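Subject: Re: [grasp-data] How many examples for thin plastic?
From: histden
To: grasp-data list

Hello all,

Thank you for the question, and sorry for my slow answer. I was collecting in the evenings and did not read the list.

> We are planning our set for soft objects and want to
> include transparent bags. Our policy was trained on 1,000
> demonstrations with boxes and cloth, and on bags it closes
> the fingers in the air. Is 100 bag examples enough to see
> a difference, or should we plan for thousands? Also, do you
> keep the background clean, or record in normal rooms?

For the first part: 100 was not enough for us. At 100 the policy learned to go near the bag, but it closed too early, same as you describe. We saw a clear change only when we mixed the bags into the full Mundero set, which has 4,000 demonstrations now. I can not say if it was the number or the mix. We did not test these separately, and I think we should have.

For the second part, we record in normal rooms with the hand-held gripper. The curtains stay as they are and the monitors stay on. With transparent film the background is part of the object, because the camera sees the room through it. When we recorded only over a plain table, the policy failed as soon as we moved to the Vachon room.

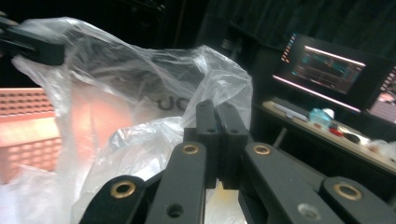
Wrist camera view, transparent bag between the fingertips, pink crate behind the film.

Please look at how the film covers a large part of the view. In such a moment the camera gives little help, and the network must use what it saw earlier. We now give it a longer history for the bag tasks -- this helped more than changing the image size.

Some things about labeling. We write "bag, transparent" and never the content or the printed text, even when some letters can be read. Before this rule two people labeled the same bag in different ways. We also mark the first image where both fingertips touch the film. It is slow work and I am not always sure of the moment, so we allow "unclear" as an answer. In the last batch 81 demonstrations have this mark. We keep them for training but not for evaluation.

One question from my side. Has anyone on the Polska setup tried softer fingertips for film? Ours are hard blocks, and I would like to know before I print new ones. If you changed them in the middle of a collection, did you have to throw away the older examples?

Best regards,
histden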